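## Carton reuse: where we are in June

The used-carton shelf at the Prulletcombe store has been going since spring, and enough people have asked how it works that it seemed worth writing down. The short version is that we keep clean, sound boxes, take the old stickers off, and hand the boxes on to anyone who needs one for moving, storage or mailing.

Most of what we get is corrugated cardboard from groceries. A little wear is fine. Creased edges and scuffed corners don't matter much if the bottom is firm and the flaps still fold. We turn down anything with a soft base, a stain or a smell, and those go straight to the Wusau baler.

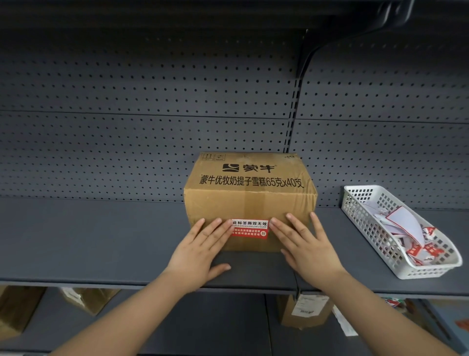
*A Mengniu ice cream carton on the gray shelf, seal sticker on the front.*

Frozen food cartons are a good size for books and kitchen things, so they go fast. Check the printed side before you take one. The handling symbols, such as the upward arrows, were put there for the first load, but they are still useful if you pack the box the same way up. If you need the outside plain for mailing, turn the carton inside out and tape it again along the old seam.

Stickers are the slow part of the job. Seals and price labels have to come off, or at least be crossed out, before a box leaves the store. A red-and-white seal that says it is void if torn means nothing once the box has new contents, and it confuses people at the other end. Old address labels are worse. Last month a box of curtains went to Sepp instead of Zundance and took 12 days to come back.

Viorica Hodoroagă does most of the label work and has settled on a simple method. Start at a corner and lift with a fingernail. Pull back low and slow, nearly flat against the cardboard, and keep the other hand on the box so it stays put. If the top layer of the board starts to come up with the paper, stop and try from the opposite corner. 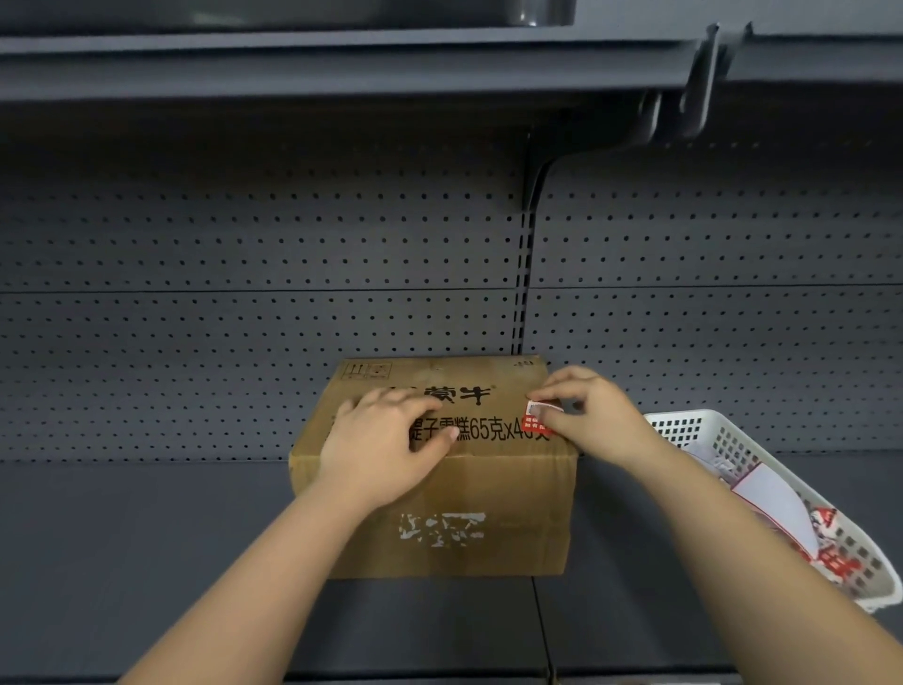 Some labels will not come off in one piece whatever you do. The face tears and leaves white paper stuck to the board. You can leave that. Scraping at it with a blade weakens the cardboard, and we have had two boxes go through at exactly that spot. If the leftover paper still shows a name or a bar code, cover it with a strip of brown tape or a fresh label. Please don't wet it. Water takes the paper off nicely and then the panel sags.

Peeled labels go in the trash, never in with the cardboard. The glue is a nuisance at the baler, and Wusau sent back a load over it in the winter.

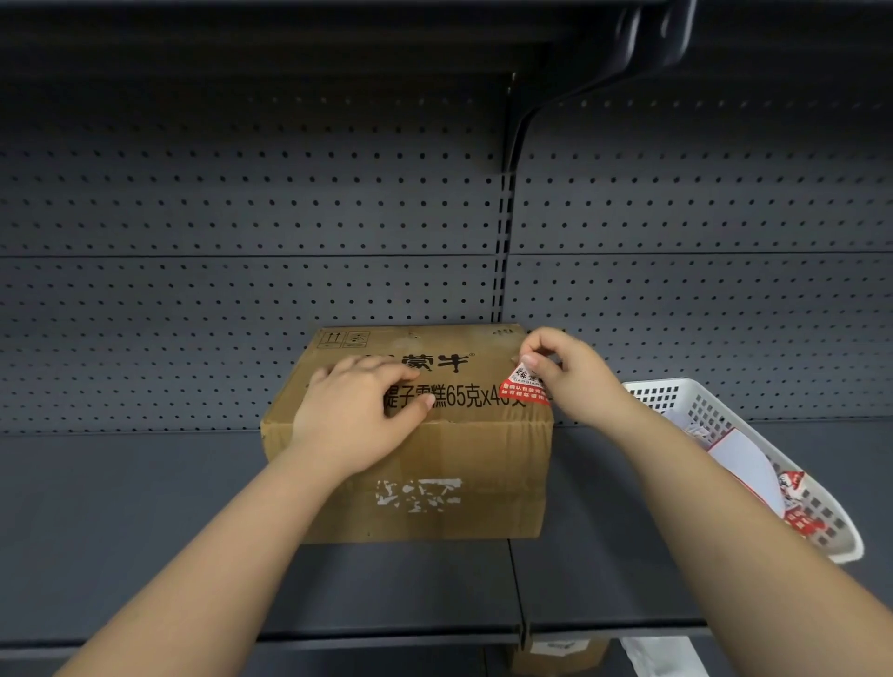
We have passed on almost 300 cartons so far, and the limit stays at 26 per household for a move. If you need more than that, leave a note at the desk with the date you need them and we will try to set some aside. There is no charge. Boxes don't have to come back, although flat ones in decent shape are always welcome.

Drop-off is at the side door until 4 p.m. Please flatten what you bring, take out any packing material and keep food boxes separate from the others. Large appliance boxes are more than we can store at the moment.

We are short on small cartons with lids and on wide brown tape. If you have either, Viorica would be glad to get them.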